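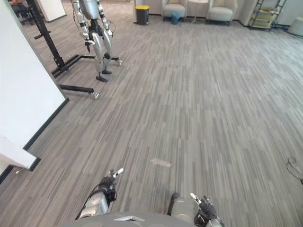
House rules for running humanoids on an office floor

Posted March 27, 2021, on the Moncombe robotics pages

I've been asked for our floor rules enough times now that I'm putting the whole lot up in one place. They started life as a sheet taped to the door of room 304, then the sheet got a second page, then people started writing on it in pen (some of it useful!), and the version below is what we've settled on after nearly 300 hours of powered running. We work on carpet, in a normal office, with people and furniture close by. If you have a proper fenced cell you can skip a lot of it, lucky you.

One thing first. None of this replaces your risk assessment or the manual that came with your machine. Read both. I mean it, I've read ours twice and found something new the second time.

Before you power anything on

1. Walk the floor. Don't do it from your chair, get up and walk it, the whole stretch the robot could reach or fall into plus a bit more. You're looking for cables, bags, tools, screws, coffee cups, anything a foot could land on. Coil spare cable and get it over to the side. If it has to cross the floor, cover it.

2. Check the gantry. Casters locked, base legs spread fully, straps and hooks looked at with your eyes and tugged with your hand. We do the tug even if somebody did it an hour ago.

3. Tape your start mark. A small bit of pale tape is plenty. Ours are supposed to come up at the end of the day, because one week we had five of them down and two people were starting from different ones and comparing results. That was a fun afternoon.

4. Put the stop button in a hand. It can't be on the desk or hanging off the back of a chair. Whoever is holding it has no other job: no laptop, no phone, no "can you just pass me that."

5. Say out loud who is driving and who is on the stop. It feels silly for about two days and then you can't imagine starting without it.

Who stands where

Chairs cause more arguments than anything else here. You do need to sit down sometimes, I get it, a long tuning session is hard on the knees. So the rule is that you may sit outside the reach line, with your feet out of the robot's path, and you stand up before anybody enables the legs. An office chair on casters is a bad thing to escape in. Try getting out of one fast, backwards, and you'll see what I mean.

The reach line is the arm at full stretch plus 120 centimeters. I picked that number with a tape measure and a slightly nervous coworker, so work out your own for your own machine and write it on the wall. Count the hand when you measure! Our first line went to the wrist, and we had to do it over.

With two robots on one floor, only one gets its legs enabled at a time. The other stays on its support with its feet where they are. We also keep the two stop buttons in different colors and say the robot's name before every command. Ours are called Latis and Sivakumar (don't ask, there was a vote), and I like that you can't mishear one for the other.

Hands and wrists

Most of our near misses have been at the hands. People relax around them, I suppose because they're small compared with everything else, and they lean in to look at a fingertip while the arm is still live. So:

6. Nothing of yours goes between two fingers, or between a finger and anything solid, until the arm is disabled and the driver has said so.

7. Before the arm moves, look at the wiring near the knuckles. Thin cable has a habit of working its way forward during a session and it will find a joint to sit in. Open and close the hand slowly, once, and watch the cable the whole way through. 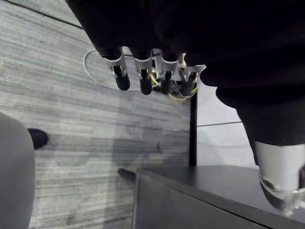
If it catches or pulls tight at any point, stop there, disable the arm, and reroute it properly. Please don't hold it out of the way with a pen and keep going. I've seen it done, I've done it, and we now have a line in the rules about pens.

8. Set your lowest arm height before you go near furniture. We use 300 millimeters above the highest surface in reach for anything automatic. Closer than that is fine, but only at slow speed with somebody watching the wrist side on. The driver usually can't judge the gap under the forearm, it's just a bad angle.

9. Look for floor boxes, grommets and lids. Fingers can hook on a rim, and feet don't love them either. Put them on your floor plan and keep start marks well away from them.

10. Check the fingertips at the end of every session. Look for splits and worn patches, give each one a gentle twist, and swap any that turn.

Finishing up

Bring the robot back under its support and get it hooked on before you disable the legs. Arms down, hands relaxed, then power off, in that order. Wait until everything has stopped moving before you unplug or unclip a thing.

Then fill in the log. We use a one-page form, number 903, that we borrowed from Zelmont and cut down until people would really fill it in. It wants the date, the driver, the stop holder, every time the stop was pressed and one line on why. Pressing the stop is never a black mark. If a whole month goes by with no presses written down, I get suspicious and go sit in on a session.

Things still being argued over

Hard-soled shoes versus sneakers. I say closed toes at minimum and leave it there for now, though a few people want safety shoes for everyone inside the line and they may well win.

Visitors. At the moment they watch from the far wall with one of us next to them, and they don't get to hold the stop. In August we'll look at the list again, and I'll update this page then. If you run something similar and your rules differ from ours, send them over, especially anything you have on cable routing at the wrist.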